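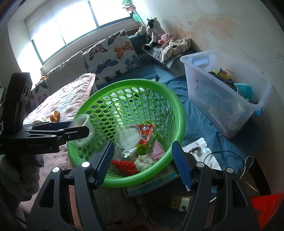

A green plastic laundry basket with a clear cup, wrappers and a tissue, next to a bed with a pink quilted blanket.

Bedroom litter makes up a larger share of household waste than most families assume, according to a survey published in April by Indutetti, which studies storage and waste in rented homes.

The survey covered 104 households with at least one child under ten. Each was asked to clear one child's bedroom into a single open container, without sorting, and then to empty it on to a sheet and record what was there. In all, 1469 items were logged. Clothing and bedding were left out of the count.

Of these, 303 were food wrappers, packets or disposable cups. Tissues and paper scraps formed the next largest group. Toys and parts of toys were recorded separately, as were books, pens and hair ties.

Ieuan Ellis, who wrote the report, said the choice of container had a measurable effect on how long the job took. Households that used a laundry basket finished sooner than those that used a bin bag. A basket stands open by itself and can be set down on the floor beside the bed, within reach of both the mattress and the window sill. The contents also stay in view, so a toy dropped in with the rubbish can be taken out again before the basket is emptied.

Round baskets with perforated sides were the most common type in the survey. Their one recorded fault was that crumbs and small scraps fell through the holes. Ellis recommends standing the basket on a tray or an old sheet, and keeping picture books off the floor until the work is finished.

The report sets out a working order. Rigid items such as cups and lids are picked up first, followed by wrappers and packets, then tissues. Fruit peel should go straight to the food waste caddy and should not pass through the basket at all. Citrus peel left on quilted fabric was named in several returns as a cause of marks along the stitching. Cushions are lifted and checked last, as items tend to collect between them and the wall.

Sorting takes place afterwards, in the kitchen or wherever the household bins are kept. Clear plastic cups and lids may be recyclable, depending on the local collection. Most snack wrappers were not accepted at the kerbside in the areas surveyed. Used tissues go in general waste.

Toys recovered from the basket should be washed in warm soapy water if they are solid plastic, and wiped with a damp cloth if they contain a battery. The basket itself should be rinsed and dried before it is used for clean laundry.

Households in Gikari and Nedelcu took part in the first round. A second round, limited to 50 homes, will compare one weekly clearance with a shorter one each evening at 6.30pm. Recording sheets will be issued through Eda, the tenants' advice service, and returns will be accepted on paper or by email.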